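Speaker notes: Lost and Found in a Shared Building
Bramomham Facilities Meetup, afternoon session

Slide 1. Title

Wait for people to sit down. Say who I am and that I look after the front desk and shared areas at the Hauksdóttir building in Ulville. Talk runs to slide 8, questions at the end. Handout is by the door.

Slide 2. Where we started

When I took over the desk, lost and found was a closet. Items went in and mostly stayed in. There was a paper notebook, but half the entries said things like "scarf" or "keys, blue." People came down to ask for something and the person on the desk had to dig through bags while the phone rang.

We cleared the closet out in July. There were 301 items in it. Umbrellas were the biggest group, then chargers, then single gloves. The oldest thing we could date was a parking receipt in a coat pocket from six years back.

Ask the room: who here has a closet like this? Pause for hands.

Slide 3. The intake step

Main point of the talk. If you only fix one thing, fix intake.

The item comes to the desk and goes into an open basket. It stays there until somebody logs it. One basket, always in the same spot. Before this, items sat on chairs, on the windowsill, in the mail tray, and got picked up by whoever was passing.

Soft things and hard things are handled separately from here on. Clothing gets shaken out and the pockets checked with a second person watching. Phones, wallets and keys skip the basket and go straight to the lockbox.
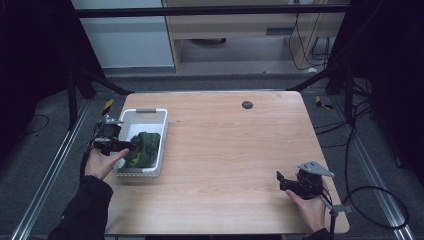

Green patterned cloth in a white basket on a table.

Baskets with holes in the sides are better than solid tubs. Damp scarves and gym towels air out a little, and you can see from across the desk that there is something to log. Ours cost very little. Buy two, keep one spare.

Slide 4. Writing the description

Read out the bad examples first: "jacket," "bag (black)," "misc."

Then our rule. Every entry has the type of item, the main color, where it was found, and what time of day. One detail is held back and kept in a private field. That detail is what we ask for when somebody comes to claim. It could be a repair on a sleeve, a label, something in a pocket.

We log in Orudis, which we already had for room bookings. It was not made for this. We set up a category called Found and use the notes box. A spreadsheet would do the same job. Do not let anyone sell you a system before you have tried a spreadsheet for a few months.

Entry number 1523 was a set of false teeth, in a cup, from the second-floor kitchen. They were claimed the same afternoon. (Usually gets a laugh. Move on.)

Slide 5. The table

Short slide. You need a clear surface to sort on. We used to sort on the counter in front of visitors, which looked bad and meant anyone could see what had come in and describe it back to us an hour later.

Now it is a table in the back office. Nothing is stored on it. It gets wiped down after each sort.

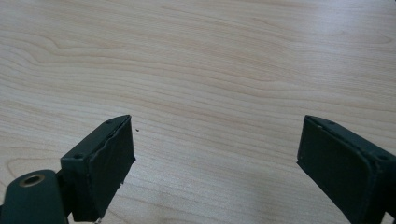 Tabletop in pale wood.

Plain, light surfaces make small things easier to find. Earrings and SIM cards vanish on a dark or speckled counter. If you are stuck with a dark one, put down a sheet of white paper.

Slide 6. How long to keep things

This is where I get the most email, so slow down.

Check your local rules and your lease first. Ours asks for a written policy, posted where visitors can read it. I can't tell you what yours asks for.

What we do: food goes the same day. Water bottles and lunch boxes go after 2 weeks. Clothing, umbrellas and chargers stay 8 weeks. Anything with a name on it, we try to contact the owner the day it comes in. Cards and ID go back to the issuer. Laptops and phones are never given away or sold, whatever the date says.

Put the disposal date on the tag at intake. We used to work it out later and it did not get done. 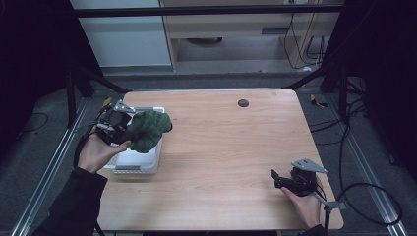 Once the date has passed, clothing is washed and goes to a charity shop in Ulville. They prefer it bagged by type, and they don't take single shoes. Chargers that still work go in a drawer at the desk for people to borrow. Broken umbrellas are recycled where we can, but most of them end up in the trash.

Slide 7. Telling people

A sign at the desk, a line in the welcome email, and a list on the tenant page once a month. The list says "one green item of clothing, third floor" and no more than that. We tried posting photos for a while. Claims went up, and so did wrong claims, so we stopped.

Cleaning crew need to hear it in person, at the start of their shift. They find most of it, and they were never told where it should go.

Slide 8. Questions

Likely ones: cash (lockbox, two signatures, log the amount), medicine (pharmacy take-back, don't keep it), bikes (separate policy, happy to send it).

If time is short, skip bikes. The tag template is on the back of the handout. Leave the spare copies on the chair by the door.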